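The stop worked. I want to say that first, because when I tell people about the fault at Testach they assume somebody got hurt. The arm halted and a technician pulled out a bent gripper finger and a crushed bottle. Production lost 70 minutes. The report ran to two pages and gave the cause as "cable snag, rerouted."

I think that report was wrong, and I think most reports like it are wrong in the same way.

I spent several years at Dotbridge writing up faults on picking cells. A picking cell is an arm over a bin full of mixed items. The arm reaches in, takes one, and puts it somewhere else. The hoses and cables that feed the gripper have to get from the base of the arm to the wrist, and they need slack, or the wrist can't turn. Slack means a loop, and a loop can catch on things.

At Testach the loop caught under a clamp handle on the bin wall. The arm kept going until the load on the wrist passed the limit. The cell had run 339 shifts without a stop of that kind, and the report mentions this as if it were good news. I read it the other way. The loop had been hanging low since September, when someone changed a tie at the wrist. Two operators had noticed. Neither wrote it down, since the log had no place for anything that hadn't stopped the line.

Biljana Nedeljković, who ran maintenance at Fundau when I was there, kept a separate sheet for what she called touches. If a hose brushed the bin or rubbed on a bottle, it went on the sheet with the time and the pose of the arm. In her first month she had 24 entries and no stops. Management asked her why she was logging things that hadn't happened. She said they had happened. She moved three brackets and shortened one hose, and the sheet got a lot quieter.

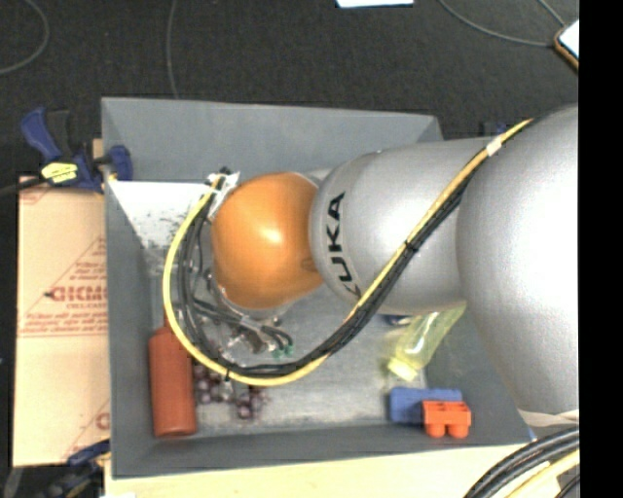

*Page last changed: November 5, 2018*

A yellow cable and a bundle of black ones come down the arm together and swing out over the bin in one wide loop, held with ties. Grapes and bottles are lying in the same space, and a clamp grips the bin wall. I'd want to know how that loop moves when the wrist turns over, and I'd want someone to watch it through a whole run.

The vendors will say this is a matter of better cable packages. Mohamedi sells a good one, and I have recommended it. It costs money and it still needs slack. A person has to look at it in the worst pose, with the bin full, and has to be allowed to write down what they see before the line goes down.

Testach still uses the old log form. I sent them a copy of Biljana's sheet and haven't heard back.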